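Pultatstead Parcel Lockers: Questions We Get a Lot

The lockers by the Norkico Street entrance are open to anyone with a Pultatstead address, and to a few people who have talked us into it.

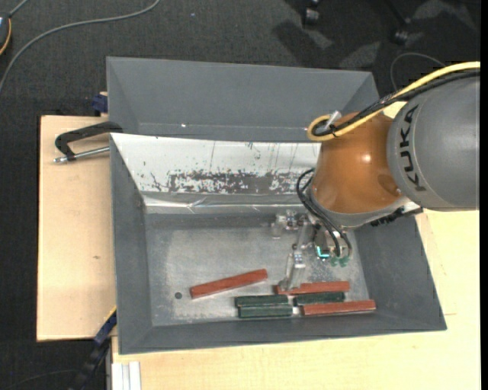

How long will you hold my parcel?
Four days. On the fifth it goes back to the sender, and no amount of charm will bring it back.

My code doesn't work.
Check that you're typing the code from the newest message. If you have ordered 5 things this week, you have 5 codes, and you are probably using the first.

Is there a size limit?
Yes. If you can't carry it through a normal door, have it sent to your house. Mattresses count, even the rolled-up kind.

Why can't I have locker 97?
It's the one at elbow height and everyone wants it. Lockers are given out by the system, which takes no requests.

Can I send returns from here?
Only with a printed label. Showing your phone to the locker does nothing.

What about food?
Nothing that needs a fridge. We remember August.

Who do I complain to?
Orestis Tsoukalas, at the Nautiyal Road desk, until 4 in the afternoon. Bring your order number. He'll ask for it twice.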